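Sunday, May 23, 2021

Slept in until nine, then coffee on the back step with my feet up on the other chair.
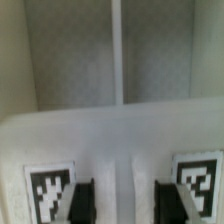 Black and white squares, and a lot of off-white.

I have been meaning to write down the walk to Belmonte before it goes fuzzy on me, so I'll do it now while the soup is on. Divina Villanueva picked me up yesterday morning in her sister's car, which smells of oranges (she keeps the peels in the door pocket, and I have come to like it), and we drove out past Rellham with the windows down the whole way. It was the first really warm day since April and everyone seemed to be out in their yards.

We took the long path, the one that goes along the creek and then up through the beeches. There were wild garlic flowers all down the bank, and I picked a handful of leaves and carried them in my hat for the rest of the climb. Divina told me about her mother's hip and the new apartment in Stadberg, number 337, at the far end of a very long hallway, and I told her about Mom's letters, and we both cried a little and then laughed at how slow we had gotten. Four women with walking poles went by us twice!

At the top we ate our sandwiches by the old chapel wall. The stone over the door says 1474, and I put my hand flat on it the way Dad always did. I thought about him a good deal on the way down, but gently.

My left heel has a blister and I need to call the dentist tomorrow. The garlic went into the soup with the last of the potatoes, and I've saved a bowl for Divina, who is stopping by at six to pick up her scarf.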